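Skellstead Airspace Notices

A text collection of government and aviation notices on the use of civil airfields by military and other state aircraft, with a label set for decision type, legal basis and stated purpose.

What is in it

The collection holds 3,893 notices in English or in English translation. Each record is one notice: a cabinet decision, a ministry order, an airfield operator's announcement, a parliamentary answer or a notice to pilots. They were gathered from public pages between January and July of the collection year and cover 160 airfields. A little under a quarter of them, 879 records, are machine translations that were then read and corrected by a second-language reader. Those are marked in the field "translated".

News reports are not included. Where a decision was known only through the press, the airfield is listed in missing.csv with a short note on what we looked for.

Files

notices.jsonl has one record per line, with the text and all labels.
airfields.csv lists the airfields, with country or administering authority, runway length as published, and civil or joint status.
missing.csv is described in the section before this one.
labels.txt gives the label definitions used by the readers.
splits/ holds the train, development and test lists, by record id.

Fields

id: a string, stable between versions.
issuer: the body that put the notice out, spelled as on its own page.
airfield: key into airfields.csv. May be empty if the notice covers a whole region.
decision: grant, renewal, extension, refusal, withdrawal or other.
aircraft: crewed, uncrewed, both or not stated.
purpose: free text copied from the notice, never paraphrased.
basis: the treaty, law or agreement named in the notice, if there is one.
start, end: dates in year-month form. The end is empty for open-ended permissions.
translated: true or false.

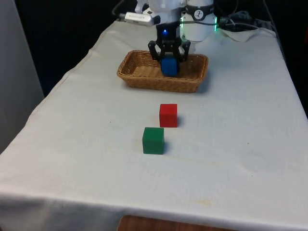 Two readers labelled each record separately. When they disagreed, a third reader chose between the two labels and could not add a new one. Most disagreements were over renewal and extension. Our rule is that a renewal starts a new term on the same conditions, and an extension changes the area, the aircraft or the length of a term already running. Some issuers use the two words the other way round. In those cases the label follows our rule and the text is left as it was.

"Not stated" under aircraft means just that. Readers were told not to work out the type from the base, the unit or the date, even where it seemed obvious.

Splits

The splits are made by airfield, so no airfield appears in more than one of them. The test list has 30 airfields. Regional notices with an empty airfield field are all in train. If you make your own splits at random by record, expect scores to come out too high: renewals often repeat the earlier notice word for word.

Disputed places

Several airfields lie in territory whose status is disputed. The column "authority" in airfields.csv gives the body that runs the airfield day to day. It takes no view on who ought to. Place names follow the notice, with other spellings in the column "also_known_as". Please don't open issues asking for one name to be removed in favour of another. Requests to add a missing spelling are welcome.

Known problems

Coverage is uneven. Countries that publish their orders in full are over-represented, and a refusal is much less likely to be published than a grant.
Runway lengths come from different years and some are out of date.
In version 1.0 the end month was wrong for notices using financial years. Fixed in 1.1.
A few scanned orders have broken line endings in the text field. These are still there.

Tools

The reading and labelling was done in Tak, our small annotation program, kept in its own repository. The script check_records.py needs only the Python standard library. Run it from the top folder after any change; it prints the id of each record with an unknown label or an end month before its start month.

Upkeep and licence

Zandov maintains the collection, with storage from the Modimton archive service. Labels and tables may be reused with credit. The notices stay under the terms of their issuers, listed by issuer in terms.txt. To report an error, open an issue with the record id and a link to the published notice. Corrections go into the next minor version and are listed in CHANGES.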